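Planning the Gripper Budget for Next Year

Posted Saturday, April 1, 2023 by Dimas Osman

The equipment request for our packing cell is due before the end of the month, and I have set out below how the figures were reached. Several colleagues have asked why the sum is larger than the one submitted in September. The short answer is that the earlier version covered the arm and the gripper and very little else.

The quotation from Rosteck stands at 2,985 for the gripper with one set of fingers. Mounting plates and cabling are listed separately. Griltau offered a lower price, with a delivery time of 18 weeks, and Anjani Oei has advised that we could not absorb such a delay. Her view was accepted.

Spare fingers were the main point of disagreement. Azlan Gunawan proposed 2 complete sets. I had allowed for one. After reviewing the maintenance records for the present cell, I have adopted his proposal, as more than 70 per cent of our stoppages last year were put down to worn or misaligned fingertips.

Simulation time also appears in the request for the first time. Fikri Wattimena has been testing grasps in software before any part is ordered, and the licence must be renewed in the same period as the purchase. All open items are kept on the Trello board, where Syahrul Lubis records each supplier's reply.
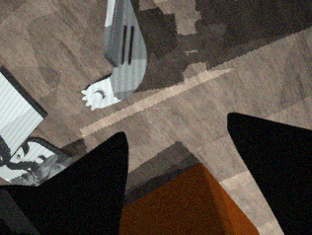
Finger shape has a direct bearing on cost, and I would ask reviewers to read that line of the request with some care. A standard pair is cheap to replace – a shaped pair has to be machined to order, and the supplier will not take it back. The simulated view from the gripper shows two black, tapering fingers on either side of a blocky orange-brown object with rounded corners. I should like the same arrangement tried with our smaller cartons before we commit to a profile. The request therefore holds the finger money as a separate sum, to be released once Fikri's report has been received.

Training for the Escobar site has been left out and will be submitted under its own heading. Comments on the draft should be added to the board by Syahrul's closing date.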